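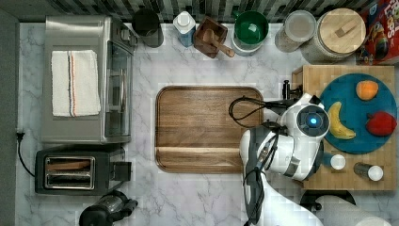 Ticket 657 - Telora shared kitchen, second floor
Subject: Left end of counter loses power at breakfast
Opened by: Ritu Nigam
Priority: Low (changed to High by requester, changed back by Facilities)

9:10 a.m. Toaster went dead in the middle of a bagel. Toaster oven also dead. Fridge fine, lights fine, my mood less so. Pressed the reset button on the outlet, got power back, lost it again before the butter was out.

9:25 a.m. Facilities asked whether the toaster was plugged in. It was.

9:40 a.m. Tried things one at a time, as instructed. Toaster alone: OK. Toaster oven alone: OK. Both together: OK for about 2 minutes, then the click. So we own two machines for making toast and may use either.

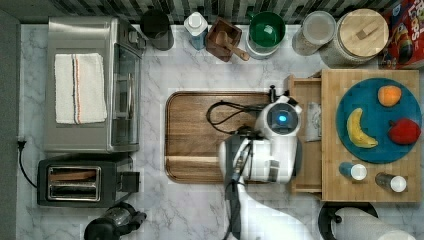
10:05 a.m. While I was back there I took the folded towel off the top of the toaster oven. It has been put back on every day since October by a person or persons who have not read the Plirnby manual, page 76, "keep top surface clear." I doubt it trips anything, but I would like it noted. Also slid the toaster forward and shook out the crumbs, which could have fed a family.

11:30 a.m. Solanki Electric came by. Both outlets at that end share one circuit with the microwave in the Skurnthorpe office next door - news to us, and to Skurnthorpe. Their oatmeal has been ending our toast.

11:50 a.m. Facilities proposes a staggered breakfast schedule. Requester declines.

2:15 p.m. Workaround: toaster oven off at the wall until after 10. Note taped to the door. Solanki to quote for a separate circuit.

4:30 p.m. Towel is back on the toaster oven.

Status: Open, waiting on quote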